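Gandum patent search – quick review after a month of using it

Writing this between two filings so forgive the mess. Short version: I'm keeping it. Four stars, would be five if the export wasn't so bad.

Background. I do prior art searches for small clients, mostly hardware people who want to know if somebody already has the claim they're excited about. Was on Prokopenko for years. Fine tool, ugly, gets slow after lunch when everyone's on it. Renewal came up in January, price jumped, so I took the 30 day trial of Gandum instead.

The good stuff first. Claim view is great. Independent claims on the left, dependents fold in underneath, and when you click a term it jumps to where the spec first uses it. Saves me so much scrolling. Family view also good – continuations and divisionals on one line, with the priority dates actualy readable. In Prokopenko I used to draw that by hand.

Search itself. Boolean works like you'd expect, proximity operators too. The "similar documents" button is hit or miss. I ran an old job through it, a hinge thing, where I already knew the killer reference. My keyword query pulled 2,754 results, which is useless. Similar documents had the one I wanted on page two. Not bad. Tried the same trick on a battery case and got a pile of junk, mostly design patents with a vaguely alike outline. 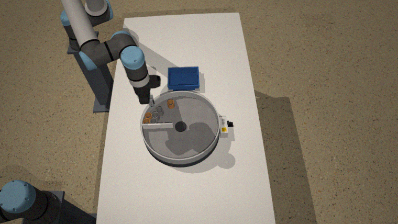 Classification browser, ok. You can stack CPC codes and save the set, and the saved set emails you when new grants publish. Mine come in early in the morning, before coffee. Wish they'd list published applications separate from grants, they're all in one lump and I've misread one already.

Now the export. Ugh. PDF only, unless you're on the team plan. Spreadsheet export drops the assignee column if the patent was ever reassigned. I wrote to support and Wafula Massawe got back to me the same afternoon, very polite, said it's a known bug. No date for a fix. Until then I'm pasting assignees in by hand like it's the old days.

Also – 5 saved projects on the basic plan. Five! I hit that in the first week.

Nerys Voyle over at Stidbridge uses the team plan and says the shared notes are worth it. Can't comment, it's just me here.

Drawings load fast, rotate properly, and you can pin a figure next to the claim your reading. Small thing but I use it constantly.

Ease of use: 5 out of 5
Search: 4
Export: 2
Support: 4

If you work alone and mostly read claims, get it. If you send clients big spreadsheets, do the trial first and test the export on day one.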